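Home Journal Issues Current Articles Authors Search

4.2 What custody referral programs appear to deliver

Most of what is written about custodian referral programs for independent advisory firms comes from the custodians or from firms that have done well out of them. We treat both as interested parties. The usual claim is that an advisory firm admitted to a referral program grows faster than one that is left outside it, and that the clients who arrive this way stay longer. The first half of that claim is easy to find in our data. The second half is not there, at least not in a form we would want to defend.

Our sample is 78 advisory firms that kept the bulk of their client assets at one of two custodians, Stondholm and Preltico. Both run a program in which branch staff pass households to outside advisers in return for a yearly share of the fee. Stondholm admits firms by invitation. Preltico takes applications, but its published criteria leave a good deal to the judgment of its regional managers, and we could not get a clear account of how many applicants are turned down. We asked twice.

Firms in the programs did add households faster than firms outside them. The trouble is that they were already doing so before they joined. A custodian has every reason to send business to a firm that is growing, well staffed and unlikely to embarrass it, and such a firm would probably have gone on growing without help. When we compare each firm in a program with a firm of similar size and similar earlier growth, most of the gap closes. What is left is small, and it depends heavily on 3 firms, all of them with Stondholm. Take those out and we can't tell the two groups apart.

We do not say that the programs have no effect. We say that the size of effect quoted in sales material can't be supported by numbers of this kind, and that the people quoting it have had access to better numbers for years. 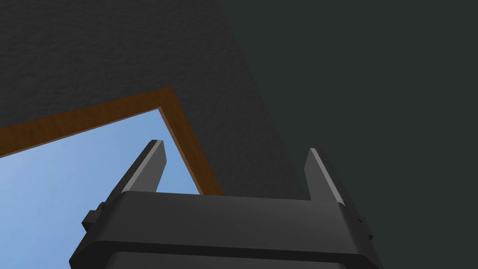

Figure 3. Rendered view, gripper with fingers apart.

The question of client retention is harder. Navgate, the reporting software used by most of the firms in our sample, marks a household as "retained" if any account remains open at year end. A family that moves nearly all of its money elsewhere and leaves a small account behind counts the same as a family that moves nothing. We recoded 400 households by hand, using asset balances in place of account status, and the advantage claimed for referred clients disappeared. In the Preltico group it turned slightly negative. We would not build much on that result, given the size of the group, but it should worry anyone who has been repeating the original figure.

There is also the matter of price. A referred client costs the firm part of its fee for as long as the relationship lasts, and under the Stondholm agreement the firm pays a penalty if it later moves the account to a different custodian. Firms tend to describe the first cost openly and to play down the second. Several told us that they had no plans to change custodians and so did not think of the penalty as a cost at all. We find this hard to accept. A fee that makes leaving expensive has a value to the custodian whether or not it is ever charged, and it seems reasonable to suppose that the custodian has worked out what that value is.

4.3 The Babić adjustment

Earlier work has tried to deal with the selection problem by means of the Babić adjustment, which weights each firm by its estimated chance of being invited. The method is sound if the things that drive an invitation can be seen in the data. We doubt that they can. Interviews suggested that personal ties between branch managers and firm owners matter a great deal, and nothing in the regulatory filings records who has lunch with whom. Applied to our sample, the adjustment gives a positive effect under one set of inputs and none under another, and both sets can be argued for. We report both results and favor neither.

A last caution concerns timing. Our balances run to the end of March, shortly after Preltico changed the fee split for new referrals. Firms that joined under the old terms may have brought some transfers forward to lock in the lower rate, and this would make the final quarter look stronger than it was. We have asked Preltico for monthly figures that would settle the point. As of Aug 10, 2025 we had not received them, and the estimates in this section should be read with that gap in mind.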